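Four min read
12 comments · 31 shares

The hardest thing a robot will ever have to learn is how to be bored, and for now we are being bored on its behalf.

I have spent a fair part of this spring watching people put the tops on bottles. They take them off again afterwards. They do it at a table, in long sleeves, with a camera looking out over their hands, and when they have finished they start again. At Katbridge, where I have been allowed to hang about on condition that I don't touch the tea, one batch came to 484 recordings. Of these, 455 were kept. The other 29 were thrown out for sins such as scratching one's nose.

I would like to put in a word for the nose.

The argument for tidiness is easy to make, and Harish Maurya made it to me at length. A learning system copies what it is shown. Show it someone who picks up a cap, drops it, swears and picks it up again, and you may end up with a machine that believes dropping is step two. So you cut the drop. You cut the pause where the person forgot which bottle they were on. What remains is a library of people who have never fumbled anything, which will come as news to anyone who has lived with people.

My trouble is with what happens next. The machine goes out into a kitchen, where the cap has landed the wrong way up and the light is poor and somebody has left a plant pot in the way, and it has no idea what to do about a mistake, having been brought up in a house where there weren't any. We all knew children like that. They did well until September.

There is also the small matter of who decides what counts as a mistake. The instruction sheet I was shown ran to three pages and used the word "natural" on every one of them. Reach naturally. Grip naturally. Do not look as if you are thinking. I defy anybody to screw a lid on naturally after reading that. My own attempt had the easy grace of a man defusing a bomb, and was, I gather, among the 29.

None of this is the fault of the people at the table. They are doing something rather skilled, for which we have no respectable word, and they are doing it with the cheapest props in the building.
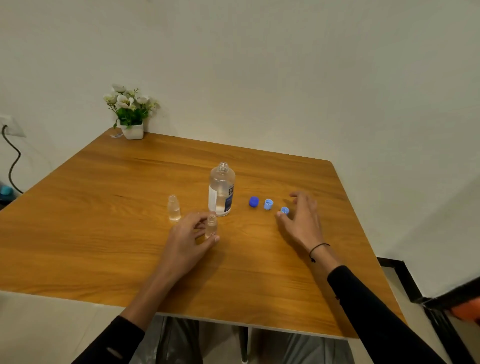
Teodor Backlund thinks I have this the wrong way round, and wrote to tell me so: you can't learn to recover from a slip until you know what the thing looks like done properly, so get the clean examples first and collect the mess later, on purpose and with labels on. He added that a drop filmed by accident teaches very little if it isn't marked as a drop.

It is a good point and I resent it. I would only ask when "later" is. In my experience the mess is always down for the next round, along with the better chairs. The clean batch gets made and paid for, and then the money has somewhere else to be.

So keep the 29. Put them in a folder, call it whatever you like, and have someone write down what went wrong in each. It would take an afternoon. I'll even come in and do mine, as I remember it well.

31 shares · 12 comments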